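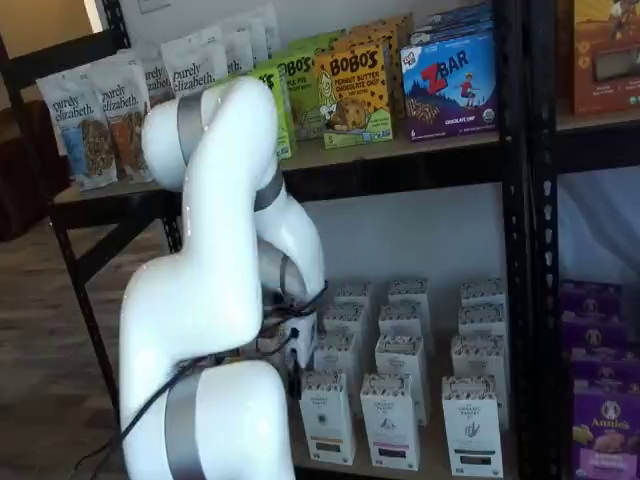

Villey Food Retail Association
Changes to allergen labelling on snack foods: what small shops need to know

1/20
The revised labelling code for packaged snack foods applies to all Villey members from May. This thread sets out the main changes for independent shops, kiosks and canteens. The full text is in the members' area under Codes and Guidance.

2/20
The code covers crisps, nuts, biscuits, cereal bars, dried fruit and confectionery sold in sealed packs. Loose goods, and goods packed on the premises for same-day sale, remain under the existing counter code and are not affected.

3/20
The principal change concerns the allergen panel. It must now be printed on the same face of the pack as the ingredients list. Packs that carry the two on separate faces may be sold until existing stock is used up, provided they were delivered before the code takes effect.

4/20
Members should keep delivery notes for such stock. A delivery note showing the date, the supplier and the batch is sufficient. No separate form is required, and members are asked not to send copies to the Association unless requested.

5/20
The wording of precautionary statements has been reduced to a single form: "may contain", followed by the name of the allergen. Phrases such as "made in a factory that also handles" will no longer be accepted on new packs.

6/20
We received 1,276 responses to the consultation. The wording of precautionary statements was the subject raised most often, both by shopkeepers and by customers who buy food for a child with an allergy. The final text follows the version that most of them preferred.

7/20
Multipacks. Where an outer wrapper is opened and the inner packs are sold singly, each inner pack must carry its own allergen panel. If it does not, it may not be sold singly. This rule is already in force and has been restated in clearer terms.

8/20
We continue to receive reports of inner packs marked "not for individual sale" being offered at the till. Members are reminded that a handwritten notice beside the product does not meet the code.

9/20
Shelf-edge labels. There is no duty to show allergens on the shelf edge. Where a shop chooses to do so, the label must match the pack in front of it, and must be checked whenever a product is moved or a recipe changes.

10/20
Recipe changes are the most frequent cause of wrong shelf-edge labels. Suppliers are required to give 25 days' notice in writing of any change that adds an allergen. Please make sure that your supplier holds a current email address for the shop, and that somebody reads it.

11/20
Imported goods. Packs labelled only in another language need an over-sticker in English giving the product name, the ingredients, the allergens and the importer's address. The sticker must not cover the best-before date or the batch code.

12/20
Responsibility for the over-sticker rests with the importer. A shop that buys directly from abroad is treated as the importer. This includes small orders placed online for resale.

13/20
Type size. Letter height on the allergen panel is unchanged. The code does, however, now require a plain background behind the text. Panels printed over photographs or patterns will need to be redrawn by the manufacturer at the next print run.

14/20
Regional arrangements. Shops in the Lirkitov district have a further 9 weeks in which to comply, as the local inspection office is moving premises. The same rules will apply there once that period ends. Mistolis members follow the main timetable.

15/20
Inspections. In the first months, officers will give written advice where a fault is minor and is put right promptly. A missing allergen is never treated as minor. Affected packs must be taken off sale at once and kept apart from other stock until the officer has seen them.

16/20
Withdrawals and recalls. Notices will continue to be sent by text message and by email. Shops should display the customer notice at the till and, where there is one, at the entrance. Please leave it in place for the full period stated on the notice.

17/20
Customers returning a recalled product are entitled to a refund without a receipt. The Association will supply refund record sheets free of charge. They may be ordered by post or collected from the Mistolis office between 10 am and 4 pm.

18/20
Training. A short course for counter staff has been prepared with Petrauskas Training. It covers reading a panel, answering customers' questions and handling a recall. Each session takes one morning and is open to all staff, including those employed part time.

19/20
Staff who are unsure of an answer should show the customer the pack and let them read it. They should not rely on memory or on what a similar product contains. This advice appears in the previous code and has been kept word for word.

20/20
Questions about the code may be sent to the enquiries desk through the members' area. Please give your membership number and, if your question concerns a particular product, its full name and batch code. Replies are normally sent within five working days.

Added to this thread: several members have asked whether vending machines are covered. They are. The operator of the machine is responsible for the packs inside it, and a contact number for allergen questions must be shown on the front.

Added to this thread: the figure of 25 days in post 10 refers to calendar days, counted from the day on which the supplier's notice is sent. Where a supplier fails to give notice, please report it to the enquiries desk and keep the packaging of both the old and the new version.

Added to this thread: a large-print version of the code is now available. Requests for paper copies should state the number required and the delivery address of the shop.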